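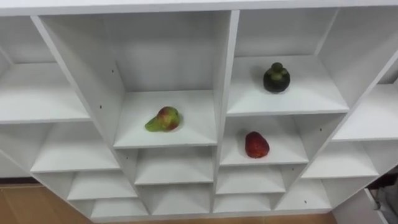 Fig. 1. The cubby unit with a pear, a mangosteen and a red fruit, one to a compartment.

Does fruit belong on a bookcase? Report for the Home and Storage module, spring term

1. Background

Our brief was to take one piece of ordinary furniture and find a second use for it. Most groups went for chairs, and we wish them well. We chose the white cubby unit, a thing found in a great many rented bedrooms and usually full of chargers and single socks. Ours came second-hand under the name Lollero, with no instructions and a bag of screws that fitted something else. It took 45 minutes to put together, of which 8 were spent on the part we had been told was the hard part.

The question was whether such a unit could do the job of a fruit bowl for someone who lives, eats and stores everything in one room. A bowl has a known weakness: whatever is at the bottom stays there until it announces itself by smell. A cubby gives each fruit its own address.

2. Method

We kept fruit on the unit for about 3 weeks in March. The rules were simple. One fruit to a compartment, no stacking, and anything soft had to be eaten by whoever found it. This last rule was unpopular and was quietly dropped.

Each fruit had its compartment written down in a notebook when it went in. We also kept a control bowl on the desk, a wedding present from somebody's aunt, sold as the Nernero and too shallow for anything rounder than a lemon.

Restocking and clearing were done with a small basket. We had first tried carrying fruit by hand, and found that a person can manage two pears and a door, or three pears and no door.
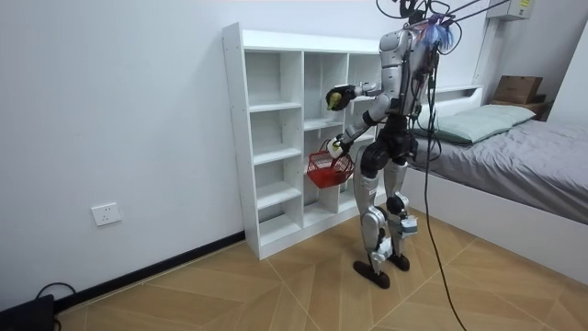
Clearing took longer than filling. The low cubbies mean bending down, and the high ones mean reaching in without a proper view of the back, so we settled on working from the top and leaving the basket low. Going the other way round gave us one bruised pear and a short argument.

3. Results

The bowl lost 5 fruits to neglect and the unit lost one, a plum that had rolled to the back of its compartment and was taken for a shadow. Round fruit was a nuisance throughout. Pears laid on their sides mostly stayed where they were put, and the mangosteens behaved very well, though at that price they ought to.

The white surfaces helped. Any mark showed at once and came off with a damp cloth. They also showed dust, which the notebook records in a different handwriting each time.

4. Problems

The unit takes up far more wall than a bowl does, and a single piece of fruit in a compartment can look like a museum with funding trouble. Bananas were left out of the trial after the group failed to agree on whether a bunch is one fruit.

If we ran it again we would line the shelves with something slightly rough and try it in summer, when the bowl would presumably do even worse.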